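Reading Aloud, Reading Slowly
Handout 2: Jane Eyre, the Opening Chapters
Glenys Jenkins
Updated 4/3/23

Welcome back, everyone! I have been looking forward to this one since September. If you have read Jane Eyre before, please read it again as if you hadn't, and if this is your first time, oh, I envy you.

Before we meet

Read chapters 1 through 4. Any complete edition will do (the Skilby paperback from the campus store is fine, and so is grandma's hardback), but please stay away from abridged ones, because they tend to cut the weather, and the weather is half of what we're going to talk about. Our session runs 90 minutes and we'll spend a good part of it with our noses in chapter 1.

The first sentence

"There was no possibility of taking a walk that day." I love how flat this is! No birth, no family history, no grand statement about life. A child would like you to know that the walk is off. Then we find out that she's glad of it, and why: the cold fingers and toes, the scolding from Bessie, the feeling of being smaller and weaker than the Reed children. In a few lines Brontë has told us where Jane stands in that house, and she has done it by way of a rainy afternoon.

Try saying the sentence out loud a few times, leaning on a different word each time. "No possibility" sounds final. "That day" makes you wonder about all the other days. Write down which reading you like best and bring it with you.

The window seat

Jane slips into the breakfast room, takes a book full of pictures, climbs into the window seat and pulls the red curtain almost closed. On one side of her there is scarlet cloth, on the other clear glass and a November afternoon. She is indoors and nearly outdoors, hidden and still able to look out. Mark every word for color and for cold on this page. You'll have a busy margin!

The book is Bewick's History of British Birds, and what grabs her is the far north, with its ice and lonely rocks and wrecked boats. She says that each picture told a story. Keep that in mind for later in the term, when we come to Jane's own watercolors and Mr. Rochester starts asking her questions about them.
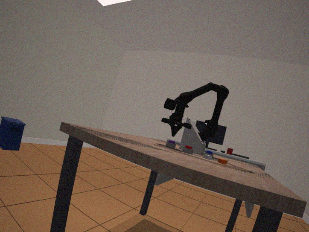
Shufen Tan wrote to me after the last session to say that she couldn't warm to Jane at all in these chapters, that the narrator seemed far too polished for a ten-year-old, and that the grown woman kept talking over the child. What a good objection. She added that John Reed felt to her like a pantomime bully, all greed and sweets, and she wondered if we were meant to believe in him.

I'd like us to start there. Two Janes are speaking in this book, the girl it is happening to and the woman who tells it years afterward, and they don't always agree. Look at the end of the red-room chapter and the talk with Mr. Lloyd in chapter 3. He asks whether she would like to live with poor relations, and she says no. The older Jane steps in and explains that children don't have much idea of decent, hardworking poverty. Is that talking over the child, or looking after her? I change my mind about it every year.

As for John Reed, go back to the moment he throws the book. It's the very one she was reading! He tells her she has no business taking "our books," and then he uses it to hurt her. Pantomime, maybe, but watch what Brontë does with that one object over a few pages.

A note on the red-room

Read it at night if you can stand to. Notice the bed like a tabernacle, the blinds always drawn down, the mirror where Jane sees a strange little figure and takes a second to know herself. The light on the wall is probably a lantern on the lawn, the older Jane says. She says it calmly. The child screams the house down.

For your notebook (pick 2)

Copy out one sentence you'd like to have written, and say why in a line or so.
Describe a place where you used to hide with a book.
Rewrite Mr. Brocklehurst's interview from Mrs. Reed's side of the room. His question about how to avoid hell, and Jane's answer, "I must keep in good health, and not die," must stay in exactly as they are.

Half a page is plenty. Spelling doesn't count, and yes, you may type it.

Next time: Lowood, burnt porridge and Helen Burns. Bring tissues!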